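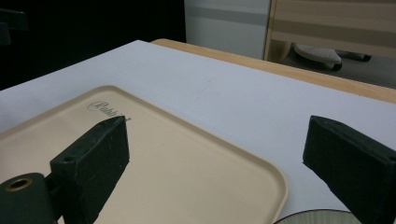

Course Handouts, Vol. 24, p. 181

Gathering examples by hand

Last time we talked about what a learning system does with its examples once it has them. Today we go back a step, to where the examples come from, and I'm afraid it is a good deal less glamorous (though I've grown very fond of it, and I hope some of you will too!).

At Mastville we use the hand-held gripper. You hold it, you do a small everyday job with it at the table, and the camera on the tool records what the fingers are doing. One go at the job, from start to finish, is one example. The first set for the Avia project came to 491 of these, and we are hoping for 1,000 by April — a lot of tidying of crockery, I do realise.

Look at how much of the view the two fingers take up. The system will learn from pictures very like these, so anything you can't see past the fingers, it can't see either. Come at the tray from a slightly different side each time, and let the gap between the fingers stay open a moment before you close them. 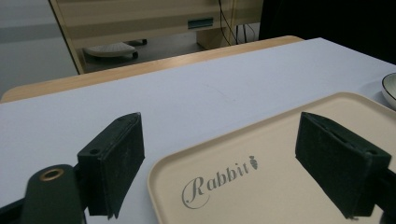 Whitlock, October 17, 2024

A word about the tray, as it comes up every year. It has "Rabbit" written on it, with a little carrot after the last letter, and students like to line everything up with the lettering. Please don't! If the word always sits in the same spot, the system may well learn the spot and forget about the tray. Turn it, slide it, let it run out of view now and then. The same goes for the bowl with the dark rim.

Leave the room behind the table as you find it, too. Cabinets, cables, bits of floor — a kitchen in Tevard will have its own clutter, and a system that has only met bare walls gets muddled by it.

Before the next class, please record 24 goes each and keep the clumsy ones. Write down which they were and what you think went wrong, in your own words, and bring the notes along with you. We'll spend the first part of the hour going through them together.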